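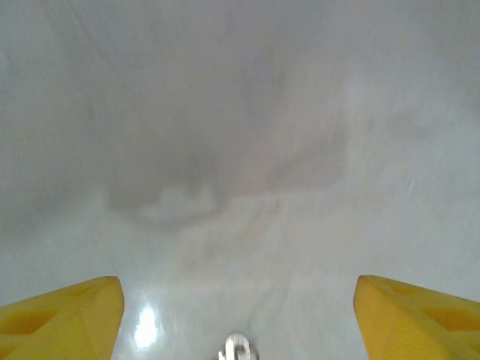
January, 7:40 a.m., shop still cold

Kicking tee, round four. Bendik Midtbø came by last night with the two tees his kickers beat up in practice, and one of them has a prong leaning so far in that the ball drops sideways if you breathe on it. I put it on the rig anyway and ran it up to 601 strikes before the prong let go. The good one is still going (1,000 is the target, and I'd love to see it get there before lunch!).

What I changed since round three:

- softer rubber from Gultby in the prongs, same base
- base 3 mm wider on the plant-foot side
- no glue at all this time — the plug is just pressed in

Siv thinks the wider base is going to bug the left-footers, and she may be right, she kicked for four years and I never kicked anything but a bucket. Ask Bendik to get his lefty on it before we cut more.

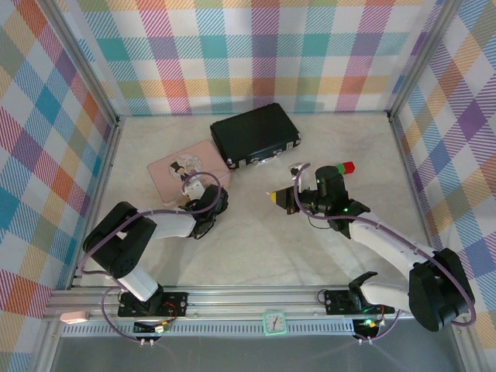 *2 min read*

Kickoff tees first, field goal block later. The block has to stay under an inch for the high school guys who want to move up, and the Zondia mold comes out a hair tall every single time. I shimmed it twice yesterday and got two different heights, so I've stopped trusting the shim and I'm blaming the clamp. Chibuzor, if you read this before I see you, please don't reset the clamp, I want to measure it as is.

Elspeth called about the spring order. She wants 200 tees in school colors, which means dye, which means the rubber gets stiffer again and we're back at round two. Told her I'd run a dyed batch before promising anything.

11:15 — good tee at 1,243 and I shut it off myself. Small tear at the rear prong, stands the ball up fine. Bagged it with the broken one, top drawer.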